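Home / Pedals / Okside Potgieter Pedal Set

Okside Potgieter Load Cell Pedals

Two pedals, throttle and brake. Clutch sold separately.
In stock

Overview

If you have only ever raced on the pedals that came in the box with your wheel, a load cell brake is going to feel very odd for an evening and then you will never want to go back. The Potgieter is our favorite thing we have made so far, and we have been racing on it in the office league for most of the winter (lunchtime on Wednesday, GT3 cars, a lot of excuses).

A basic brake pedal measures how far your foot has moved. The Potgieter measures how hard you are pushing. Your leg is much better at remembering pressure than distance, so once you have found the right squeeze for the hairpin you can find it again lap after lap, even when you are tired and somebody is right behind you with their lights flashing. The brake reads up to 145 kg, which is far more than most people will ever use, and you can set full braking anywhere below that. Plenty of our testers run it surprisingly light!

We named it after the Potgieter chicane at Clukumcombe, the circuit that comes with Zodumero. Anyone who has raced there knows the one. It comes after the longest straight on the lap, it tightens up on you, and it needs a big stab of brake followed by a slow, careful release all the way to the second curb. We spent so many evenings getting it wrong during testing that the name sort of stuck.

The brake

The first part of the travel is a light spring, which copies the small gap you get in a real car before the pads touch the disc. After that you are pushing into a stack of rubber pucks. Soft, medium and hard pucks are in the box and you can mix them however you like. Start with one soft and one medium. All hard gives you a very short, stiff pedal, close to what you would expect in a prototype or an open-wheel car, and it is great fun, but your seat needs to be bolted down properly. On an office chair with wheels you will just push yourself backward across the room.

Changing the stack takes one hex key and a minute or so. You can leave the pedals on your rig while you do it.

The throttle

Smooth, quiet and longer than you might expect. We went for plenty of travel here because it makes it so much easier to feed in the power out of a slow corner, above all in the wet or on worn tires. The sensor is contactless, so there is nothing rubbing inside it. Two springs are included. The one already fitted is the lighter one, and most people who do long endurance stints stick with it (your right calf will thank you around hour three).

Pedal faces

Both faces slide up and down, tilt, and move from side to side on the arm. If you like to heel and toe with the optional clutch fitted, bring the brake and throttle faces closer together and drop the throttle face a notch. If you brake with your left foot, spread them out. Socks, bare feet and thin-soled shoes all work well. Thick sneakers make the whole thing feel a bit vague.

Specifications

Pedals: 2 (throttle and brake)
Brake sensor: load cell
Maximum brake force: 145 kg
Throttle sensor: contactless
Base plate width: 472 mm
Output rate: 4,000 readings per second
Connection: USB-C to USB-A, cable included
Works with: Windows PC
Consoles: not supported on its own; check that your wheel base can take a third-party pedal input
Frame: steel, black powder coat

What's in the box

Throttle pedal and brake pedal, already fitted to the base plate
Puck set for the brake (soft, medium, hard)
Spare throttle spring
USB cable
Hex keys
Bolts and T-nuts for aluminum profile rigs
Printed setup card

Will it fit my rig?

Measure the flat part of your pedal deck before you order. The base plate is 472 mm wide, and you want a little room at each side to get your fingers in for the bolts. If your deck is narrower than that, take the two pedals off the plate and bolt them straight to the deck, using the slots under each one. That's how Wian Van der Merwe from our test group runs his, on a folding rig with barely any space under the monitor, and he is annoyingly quick.

We don't suggest using the Potgieter on the floor. Even on thick carpet with a wall behind it, the plate lifts at the heel when you brake hard.

First setup

Plug the pedals in before you open the Okside app. The app will ask you to press each pedal fully, one at a time. For the brake, sit the way you sit when you race and push as hard as you would for your biggest stop, then click Save. Don't go for a personal best here. If you set the limit with an all-out shove, you will need that same shove at every corner, and by the end of a full race you will be late on the brakes everywhere.

Now go and drive ten laps of a track you know well in a car without ABS. You will lock the front wheels. Knock the limit down or up a little, do another ten, and leave it alone for a week. Your lap times will probably get worse on the first night. Stick with it!

In Zodumero, set brake gamma to 1 and both dead zones to zero. The game's own defaults are meant for pedals that measure travel, and they make the load cell feel mushy at the top.

Questions we get a lot

Can I add the clutch later?
Yes. It bolts to the left side of the same plate and plugs into the brake unit, so you still only need one USB port.

My brake shows a tiny input with my foot off it.
Run the calibration again with the pedal completely free. If you have just swapped pucks, press the brake hard a few times first so the stack settles.

Does it squeak?
It can after a few months. A small dab of plastic-safe grease on the brake rod sorts it out.

Can I use it with another brand's wheel?
On PC, yes. Any sim that lets you pick more than one controller will see the pedals as their own device.

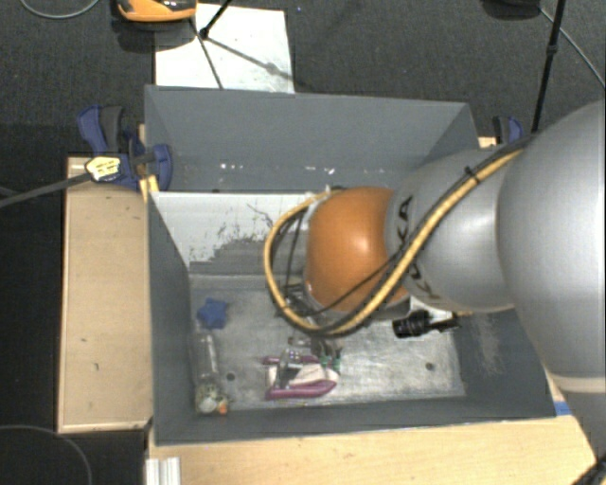

Spare parts

Pucks, springs, pedal faces and cables are all sold one by one. Replacement load cells come with a fitting guide, and the swap needs only the hex keys from the box.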